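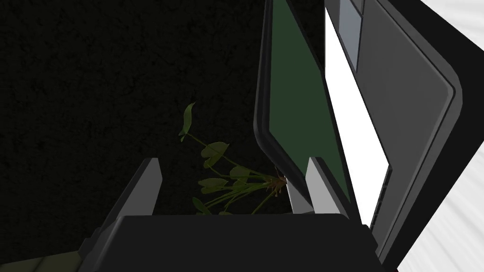 I have been meaning to write about my sourdough starter for months, and every time I sit down to do it I end up feeding the thing instead and then it's bedtime. So tonight the jar is fed, the kettle is on, and I'm going to get this down before I find something else to wipe off the counter.

We moved to Lurinthorpe in March, and I truly believed the starter would be the easy part. It had lived on my old windowsill for 9 years! It rode up front with me wrapped in a dish towel, lid cracked open, and I talked to it at every red light. Then we got here and it just sat there, flat and gray and smelling like nail polish remover, and I moped around the kitchen for a week as if I'd lost a pet.

The first thing I tried was the water. Our old tap water came from a well, and here it's town water with that swimming pool smell (you stop noticing it after a while, but I think the starter noticed right away). I began leaving a pitcher out overnight with a cloth over it. Then I switched flours, which I hated doing, because I've been loyal to the same dusty brown bag forever and the market here doesn't carry it. What they do carry is the Berner whole rye, and I grumbled all the way home with it, and two feedings later I had bubbles. Real ones, all the way down the side of the jar.

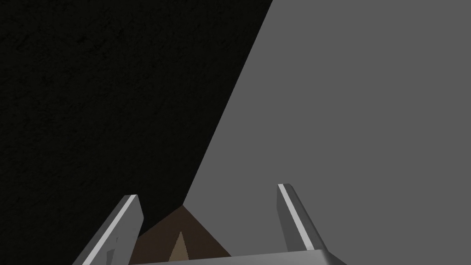 The Lurinthorpe Home Bakers Club

Joining the club was my neighbor's idea. I'm not a joiner, as anybody who has known me more than a week can tell you, but she came by with a loaf so good that I followed her to the next meeting like a duckling. We get together once a month, in the evening, and everyone brings something they're proud of or something they want help with. I brought a loaf you could have propped a door open with. They were very kind about it, and somebody asked how long I'd let it rise, and when I said "until supper" there was a little silence.

So I have learned to pay attention to temperature, which I never did in the old house because the kitchen there was always warm. This one is drafty. On a chilly morning the dough takes 2 hours longer than I think it should, and I've had to make my peace with planning around it. My recipe now is the plainest one I know: 700 grams of bread flour, a good scoop of starter, water until it feels right, salt, and then a long slow night in the fridge.

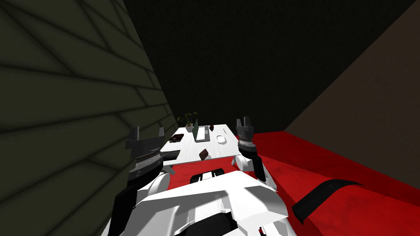
Red at the lower right, dark walls above.

I should say a word about the Adjei loaf, because I've had several emails. That's what we call the seeded one with the molasses in it, and it's named after the bakery near our first apartment, where I used to spend far too much of my paycheck. I've been trying to copy it since we left. The closest I've come was last month, when I toasted the sunflower seeds first and gave it an extra 25 minutes in the pan with the lid on. The crumb was nearly right! The crust still isn't, and I suspect their oven had a lot to do with it, so I may have to be content with nearly.

My husband thinks it's better than the original, but he also eats it standing over the sink with half a stick of butter, so I take his opinion with a grain of salt.
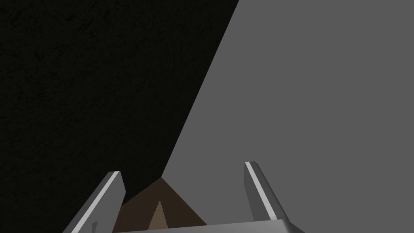

Dark on one side, gray on the other.

The other news is that I finally replaced my cracked mixing bowl. The new one is a Mamia, wide and heavy, and I can get both hands in it without flour going up my sleeves. I kept the old one for the garden. It has chives in it now, and they seem happier than they ever were in the ground.

If you'd like some of the starter and you live close by, leave me a note and bring a clean jar with a loose lid. I throw away so much of it at every feeding and it pains me. Feed it when you get home, keep it somewhere warm, and please don't panic if it sulks for a few days. I'll put up the pancake recipe for the leftover starter next time, once I've worked out why the last batch stuck to the griddle.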